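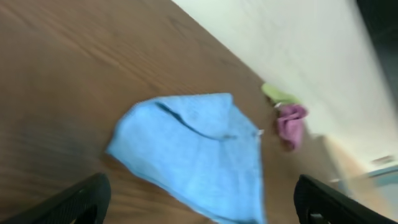 Trostiser Planning & Media Team

I'm Paloma Alcantara, and I look after Flokel, our campaign planning board for small and middling ad agencies. I used to run media schedules out of a spreadsheet with 24 tabs (never again!), so I'm fairly attached to this thing.

You put your client, budget and dates in once, and Flokel lays the bookings out week by week – posters, radio, social, the lot. Move a launch and everything hanging off it moves too. The Haverford office had five client plans up on their first morning with it. 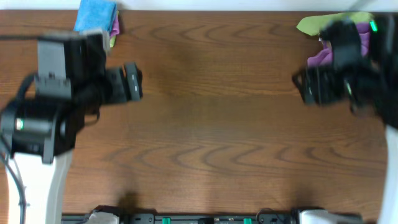 On the table

It comes with 5 logins, and you can add more whenever you take people on. I'd go for the Skunum add-on as well if you do much outdoor, as it keeps poster sizes and copy deadlines next to each booking
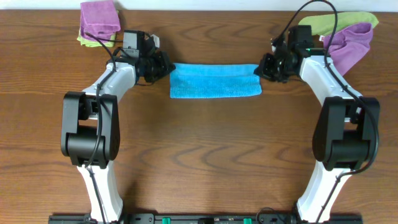 and sends you a nudge when artwork is due. The yearly licence is £3,596, set-up included, and you get 30 days to try it first. Drop me a line for a login.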